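## 6. Care of Oiled Wooden Tabletops

This section applies to all Ornard dining and work tables supplied with an oiled finish. Lacquered tops are covered in Section 10.

### 6.1 Before first use

1. Remove the protective film and leave the top uncovered overnight.
2. Wipe the surface along the grain with a soft, dry cloth.
3. Apply a thin coat of Jedel maintenance oil, working from one end of the table to the other.
4. After 10 minutes, remove all remaining oil with a clean cloth.

**Caution:** Cloths soaked in oil may catch fire without a flame. Lay them flat outdoors to dry before disposal.

### 6.2 Daily use

Streaks and bands of lighter and darker color are a natural feature of the wood and are not covered by the warranty. Plates and bowls may be set directly on the top when cool. Hot cookware requires a trivet at all times.
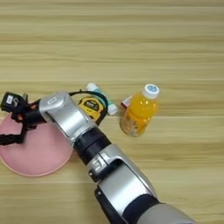 Caoimhe Mac Suibhne writes that two coats in the first month served her better than one, and that the second took far less oil. The manufacturer has no objection to a second coat, provided the first has cured fully.

Spills should be blotted promptly – wine, coffee and vinegar in particular. Do not use bleach, scouring pads or furniture polish containing silicone.

### 6.3 Removing light marks

1. Clear the area to be treated and wipe away crumbs or grit.
2. Sand gently along the grain with the fine pad from repair kit 404.
3. Remove the dust with a dry cloth.
4. Oil the sanded area and a hand's width beyond it, so that the edge of the repair blends in.
5. Wait 6 hours before returning the table to use.

**Note:** A repaired area may look paler than the rest of the top for several weeks. Further sanding is not recommended during this period. 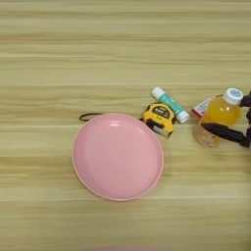 *Fig. 6-2. Light wooden tabletop with pink plate.*

### 6.4 Replacement supplies

Oil and repair kits may be ordered from Plusance under part number 159. Orders should state the finish code printed on the delivery note.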